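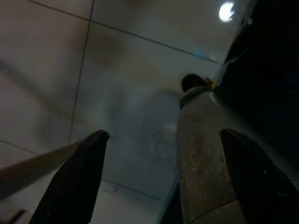

Grey bottle or canister between the Stodadix fingers, wrist camera view.

Stodadix gripper set – sorting and tidying pack
Updated 26th August
256 shares

Quick write-up before the October restock. Full spec sheet to follow when the Martinelli people send the corrected one, the old one had the cable lengths wrong.

What you get: left and right gripper, two pairs of black fingers, two wrist cameras, head camera, cables, bolts, one hex key (the short one, sorry). £633 for the set. Arms not included. Spare fingers sold in pairs, in stock.

What it's for. Mixed household and stockroom clutter. Stuff in open boxes, on chairs, on the floor. We don't sell it for assembly work and wouldn't try it on anything fiddly like screws or loose washers. Max lift is 800 g per gripper. Go over and the fingers don't snap or anything, they just start to creep open and the load slips down.

Finger travel is fine for bottles and small tubs. Bigger tubs need the wide fingers, separate item. The standard ones are matt black with a squared-off tip, and they grip better after a wipe with a damp cloth. Do that first day. There's a film on them from the moulding and it makes everyting slide.

Floors. Tried at Kavville on gloss tile and on black carpet. Wrist cameras cope with both but a ceiling light bouncing off tile will blow out a patch of the picture – turn auto exposure down a notch in the setup menu, not off. Carpet no trouble. Black fingers over black carpet is another matter, low contrast, and the wrist view can lose the tip edge. Strip of pale tape on each finger sorts it.

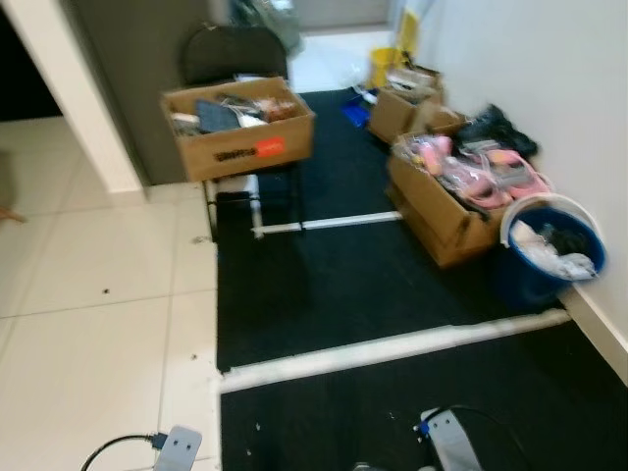

One buyer wrote in to say the soft goods are what sold it to them, they'd had two other makes that could lift a bottle all day and made a mess of anything in a plastic bag. Same buyer wants a longer power lead. Noted, it's on the list.

Bags then. Go in with fingers nearly shut, pinch the top, lift slow. Speed setting 2. At setting 4 thin bags tear, at 5 don't bother. Cloth is easier and you can leave it on 3.

Foam is easy too. Loose cables are the hard one. A single cable on its own, fine. Cables looped through other things in a box, expect to stop and reset now and then, and keep the force limit low so you don't drag the whole box off whatever it's stood on.

Head camera: mount it high enough to look down into open boxes. Too low and all you get is cardboard. The bracket has three positions, use the top one unless your ceiling says otherwise.

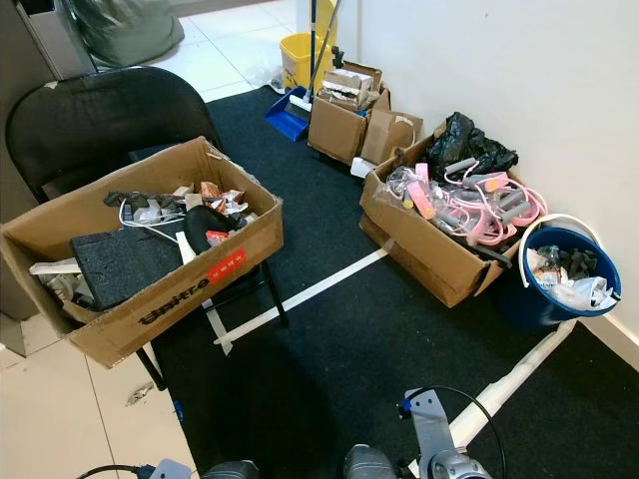
Would it work with the older Pliltby arms, a reader asks under the last post, and do the wrist cameras need their own power or do they run off the arm? Don't want a third plug by each station.

Yes to Pliltby, with the adapter plate, order it at the same time as it ships in the same box. Cameras run off the arm. No third plug.

Cable routing – leave a proper loop at the wrist. Most of the returns we see are a connector pulled half out by a tight cable. Clip goes behind the bracket and not on it, the leaflet drawing is wrong there as well.

Returns are 30 days, unused fingers only. Grippers one year. Orders in before noon go same day, exept the adapter plates.

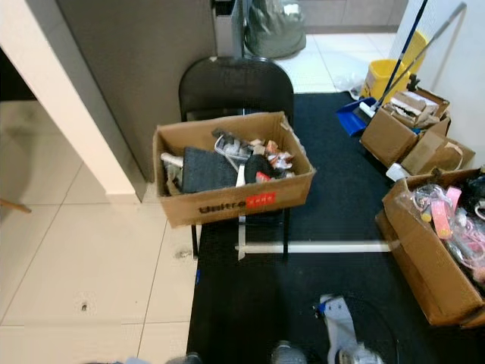 Open box on the folding chair, with more boxes along the edge of the mat.

Wide fingers back in October. Email for trade prices on more than four sets.

318 shares
7 comments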